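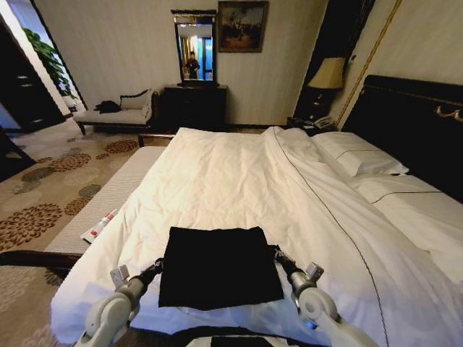
Black cloth on a white duvet.

How to Write the Blurb for the Back of Your Novel

So the book is finished, or finished enough, and now you have to boil the whole thing down to a few lines on the back. I have written blurbs for my own novels and for quite a few friends at the Purkport writing circle, and I still groan every time — but there is a way through it, and I'd love to walk you along.
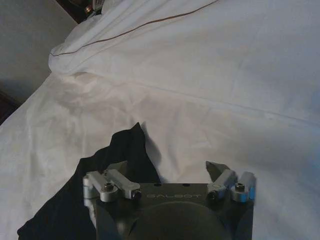 Xiaoyan Wei

Start without the book in front of you. Make a cup of tea, sit down, and tell the story out loud as if you were telling your sister on the phone. Write down what you said, clumsy bits and all. When I did this for Gutwood, my second novel, I found I'd left out the hero's uncle entirely, and he has four chapters to himself! He stayed out of the blurb, poor man.

Next, go through what you wrote and mark the sentence where the trouble begins. Everything before that sentence should shrink to a line, maybe two. Readers standing in a shop want to know who they'll be spending time with and what has gone wrong for that person. They can learn about the village and the weather and the family business once they've got the book home.

Now write a proper draft, using this order:

1. Your main character, by name, and where we find them.
2. The thing that upsets their life.
3. What they stand to lose.
4. A last line that leaves the question open.

Keep it to two named people if you can manage it. My first try for Gutwood had seven, plus a dog, and a kind bookseller in Stustbridge told me it read like a seating plan.

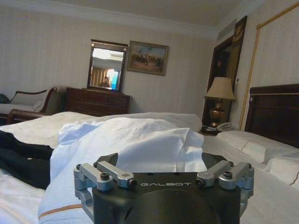

After that, leave it in a drawer for a few days. I know, I know, you want to get it off to the printer, but you'll come back and see the adjectives standing up like weeds. Pull out any word that praises the book, such as "gripping" or "unforgettable," and let other people say those things in their reviews. Watch for questions too. One is plenty, and three in a row will wear anybody out.

Then check the length against your cover. The template I use from Liapis, the little press that prints my paperbacks, allows 1,025 characters including spaces, and my draft came in at 1,739, so you can imagine the evening I had. Read each cut version aloud, and if you run out of breath, break the sentence in half.

Last of all, hand it to someone who hasn't read the book and ask them to tell you what they think it's about. If they're close, you're done. If they think your sad family story is a murder mystery (it has happened to me), go back to step 2 and make the trouble plainer.
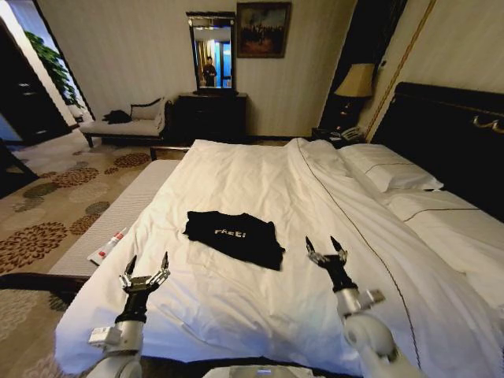

Should I give away the ending in the blurb?

Keep the ending to yourself, and be careful with anything past the first third of the book — a big surprise in chapter twenty ought to stay in chapter twenty.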